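Last updated: November

Section 2. Planning and budgeting for a Vundley bench cell

1. Choose the job before the arm. List every part the gripper must reach. In an open desktop computer, that includes the memory slots.

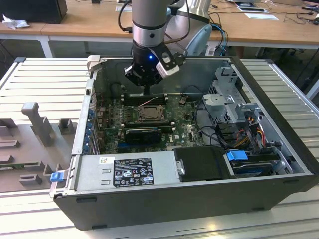

Fig. 2-1. Arm over an open computer case, fixture tray at left.

2. Price the bench, tray and gripper as separate lines. Allow some 330 euros for spare fingertips and cables in the first year.

Note: Prarkico quotes leave out freight — ask for it in writing.

3. Order one tray per computer model.

CAUTION: Do not order the arm until the bench has been measured. Bench changes are billed separately.

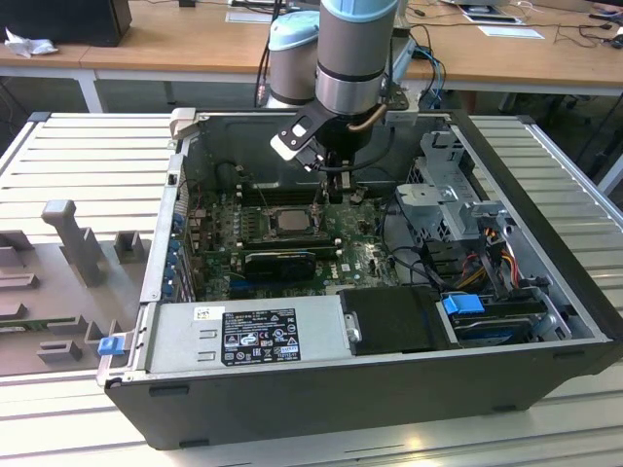 Can we start with one gripper?
Most sites do. Add a second to the budget once the first job runs without daily adjustment.

4. Hold back 1000 euros for training.

Comments (2)

Raphaël Moulin: Freight to Hamel came to 156 euros for us, tray included.

Teun Timmermans: Does step 3 cover small form factor cases too? We have both.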